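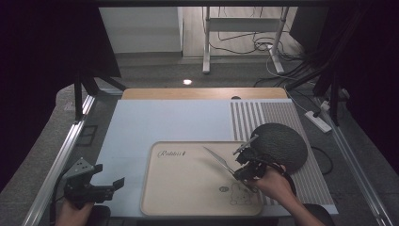 ハンドグリッパー2本で作業中。うさぎのトレーは部室の定番です。

Trivlow 卓上作業データセット README

こんにちは、ロボット部でデータ係をやっている者です。Trivlowは、うちの部が学内の自由研究枠で作っている卓上作業のデータセットです。手持ちグリッパーを両手に1本ずつ持って、机の上のものをつかんだり動かしたりした記録を集めています。最終的には部の双腕機Skiknessに同じ作業をまねさせたい!というのが目標で、そこまではまだ遠いです。

中身
収録は全部で2,000本、作業の種類は17です。1本がひとつのフォルダになっていて、頭の高さからの映像、左右のグリッパーの開き具合、それから作業名を書いたメモが入っています。メモは日本語です。英語版も作りかけたんですが、「ずらす」と「よせる」の訳し分けで部内がもめて止まっています(いい訳があったら教えてください)。

フォルダの見方
raw は撮ったまま、clean は前後のいらない部分を切ったもの、notes は作業メモです。学習に使うなら clean からどうぞ。raw には始める前にグリッパーをカチカチ鳴らしている時間がけっこう入っていて、音はないのに見ているとだんだん聞こえてきます。

作業について
トレーまわりの作業がいちばん多いです。丸くて黒いスポンジっぽいもの、金属の平たい刃のもの、しましまのマットあたりは出番が多くて、部員はもう見飽きています。銀色のものは光を反射するので、物体検出の練習にはわりと手ごわい相手だと思います。片手しか使わない収録もあります。そのときも、もう片方のグリッパーの値はちゃんと記録しているので、欠損と間違えないでくださいね。

読み込み
部で書いたFlatelというスクリプトを使うのが楽です。フォルダを渡すと映像と開き具合の時刻をそろえて返してくれます。自分で読む場合は、時刻の列がミリ秒なので注意! わたしは秒だと思い込んで半日つぶしました。

わかっている問題
・11番の作業は、前半と後半で手順が違います。途中で「やっぱり左手から始めよう」となったせいです。混ぜて学習させると動きが迷子になるので、メモの手順欄で分けてください。
・左右の値が入れ替わっている収録が2本あります。番号は notes の中の swapped に書きました。直したいけど、直すと先に配ったPelupessy杯用のセットとずれるので、いまはそのままです。
・作業名の表記ゆれ。「置く」と「おく」が両方います。検索するときは両方で。

使うとき
授業や部活、個人の勉強には自由に使ってもらって大丈夫です。再配布するときはこのREADMEも一緒に入れてください。映像には手や腕が写っているので、誰の手かを当てるような使い方はなしでお願いします。

これからの予定
2月に布ものの作業を足すつもりです。たたむのは人間がやっても毎回形が変わるので、何をもって成功とするか、まだ決まっていません。変なところを見つけたら、収録番号をつけて部の連絡フォームまで。返事はテスト期間だと遅れます!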